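Getting a white worktop clean without dulling it

Posted in Home & Workshop – 2/26/23

I have a smooth white work surface in my craft room, bought secondhand in September. It has picked up gray smudges and a few pen marks. Dish soap gets most of it off but leaves streaks when the light hits it. I don't know what the top is made of. Is there something stronger I can use that won't ruin the finish?

Kellel
Posts: 328

Start with the mildest thing and work up. Warm water, a drop of dish soap, soft cloth. Then go over it again with plain water and dry it right away with a second cloth. Streaks are usually soap that was never rinsed off. I would use a lot less soap than you think you need.

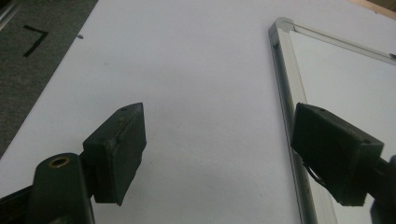

What takes ballpoint off a white top?
Rubbing alcohol on a cotton pad, dabbed on and wiped up after 20 seconds or so, then rinsed. Try it on the underside or a back corner first, because some painted finishes will soften.

Skip the scouring powder and the green pads. They take the mark off and the shine with it, and after that the spot gets dirty faster than the rest.

Dralonham

Melamine sponge. Works on everything.

Cutent

I'd be careful with the sponge advice above. It is a very fine abrasive, and on a glossy top it leaves a flat patch you can see from the side. If the top is already matte it matters less – light pressure, keep it wet, and stop as soon as the mark is gone.

For gray smudges I use baking soda mixed to a paste with water, left for a few minutes and wiped off with a damp cloth. I also keep a cutting mat on mine now, and it stays clean for weeks.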